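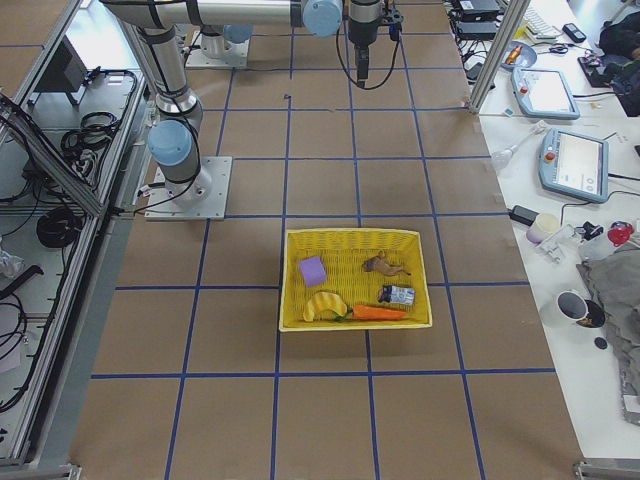 Basket task, taped grid, five toys in the basket.

Brumham Robot Learning Forum > Gathering examples > Grid or free placement?

lavura_bench wrote:
Hello all. I am collecting demonstrations for a pick and place policy and I want advice before I spend more weeks on it. The task is simple to say: take a toy out of the yellow basket and put it in a cell of the grid. We use a soft cube, a banana, a carrot, a small animal and one little package. The operator drives the arm by hand control and we save every try.

We have 2554 episodes now. The plan says 3000. My question is about the start position of the basket. I put it by the list, so every cell gets the same number of episodes. My colleague says this is too regular and the policy will learn the tape and not the toys. Who has tried both?

mwakyusa wrote:
Your colleague is right, in my opinion. We did the same with a grid, and when we took the tape away the success went down badly. The lines are a strong signal for the wrist camera. Place the basket by a random number and forget the cells.

keegan_c wrote:
I don't agree with forgetting the cells. Without a grid my operators always chose the same comfortable place near their good hand, and they believed it was random. With the list I can at least prove the coverage. Keep the grid, but let the basket sit across the lines and turn it a little each time.
Keegan Campbell

lavura_bench wrote:
Thank you both. The basket already sits across two cells in some episodes, but I almost never turn it. I will add this.

About the tape, I looked again at the wrist view with the fingers open. 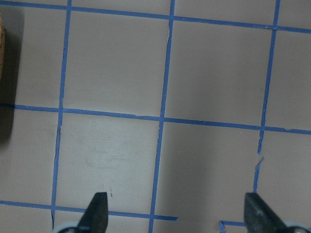
I had thought of the grid as one clean pattern, but the tape was put down by hand and it is not so straight. One line has a kink, another is torn, and the bottom row has a piece that ends early. If the policy can use such marks to know where it is, then mwakyusa has a point. On the other hand I don't want to lay all the tape again with 446 episodes to go, it would split the set in two parts.

mwakyusa wrote:
Split it! That is a good thing. A torn line is like a signpost for the network. Change the tape colour for the last part and you get the variety for free.

keegan_c wrote:
Not for free, somebody must peel it and lay it. I would finish the set as it is and then record a small test without any tape, 8 tries for each toy. If the numbers hold, you saved yourself the labour. If they fall, you know what to collect next.

vomell wrote:
One more thing to check is your failed tries. Do you delete them? We kept the ones where the operator dropped the toy and picked it again, and those helped us more than the perfect ones.

lavura_bench wrote:
We keep them, with a label. Only the tries where the recording itself stopped are deleted. I will do the test Keegan proposes and change the tape after, if it is necessary. I still think the list is better than random, sorry mwakyusa.

mwakyusa wrote:
No need for sorry. Post the numbers, also if I am wrong.

Comments (3)

pia77: Same problem here with a chequered cloth. Following.

old_servo: Do you move the lights between sessions? For us the shadows of the fingers mattered more than the pattern on the table.

tern: What do you do when two toys touch in the basket? Our operators lose the most time there.

Contact the moderators | © Brumham Robot Learning Forum | Back to top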